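Where Should the Shelf Go? Food Drive Layout at Givden Hall
Student project report, October

Our class runs the food shelf in the lobby of Givden Hall, and we wanted to find out if moving it would get more people to drop something in. I love this kind of question, because you can test it with a clipboard and a free afternoon!

Surfaces with evenly spaced holes

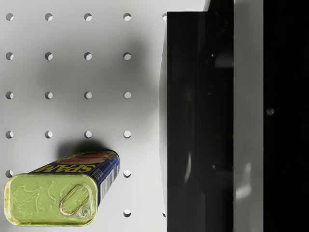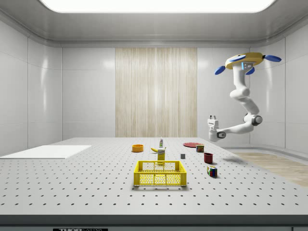 We tried two spots. Spot A was the old one, beside the stairs. Spot B was right across from the Zirkton Street doors, where you pass it on your way in. Each spot got 10 school days, with the same sign and the same bins, and we emptied everything at 3:15.

Spot A brought in 321 items. Spot B brought in 719! We expected a bump, but more than double had us recounting the whole pile on the lobby floor (same number, thank goodness). Canned meat and beans went up the most, and pasta hardly moved.

There is one problem with our test. The Yazdani Field games fell during the Spot B days, so extra families came through the doors. The door counter logged 1655 visits in that stretch, but it was broken during the Spot A days and we have nothing to compare it with. Next time we would switch spots every other day.

We also want to try a smaller sign. The one we made in Druranon, the free poster program on the library computers, was so wide it kept sliding down behind the bins. The shelf is staying at Spot B through winter break.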